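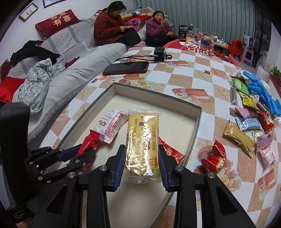 Sorting a Pile of Wrapped Snacks

Empty the bag onto the table first. It is easier to sort individually wrapped snacks when they are spread out on a cloth than when you are digging for them in a cupboard. Move phones and chargers to the far side so the cable doesn't drag through everything.

Use a box lid as a tray

A shallow rectangular lid works better than a bowl. Long packets can lie flat in it, and you can read the wrappers without picking each one up. A cream or white lid makes the small candies easy to spot. Shoe box lids are fine for this because the food stays in its wrappers, but wipe them out first. I keep 3 lids in the pantry, stacked one inside the other.

What goes where

Put cookies and anything that crumbles in one lid. Hard candies go in a jar with a tight top. Long, soft packets should lie in a single layer, since a heavy one on top will flatten the one below. If the label is in a language you don't read, look for the date along the crimped end or on the back, and put the ones you can't work out at the front to be eaten first.

Check the seals

Press each packet lightly. If it was packed with air and has gone flat, the seal has probably leaked. Throw out anything sticky on the outside. One leaking candy will glue itself to the rest by the end of November if the kitchen is warm.

Clear plastic tubes

Save these. A tube with a lid will hold tea bags, toothpicks or the very small candies that slide to the bottom of a drawer.

Storage

Keep the trays away from the stove and out of the sun. Chocolate does best on the lowest shelf. We label ours with masking tape, with the month on it and nothing else. Refill the trays when they are half empty, and put the older packets on top.

The tablecloth

Shake it outside before it goes in the wash. Crumbs clog the filter.

More from the Grikilier kitchen pages: Lining a Drawer, Keeping Crackers Crisp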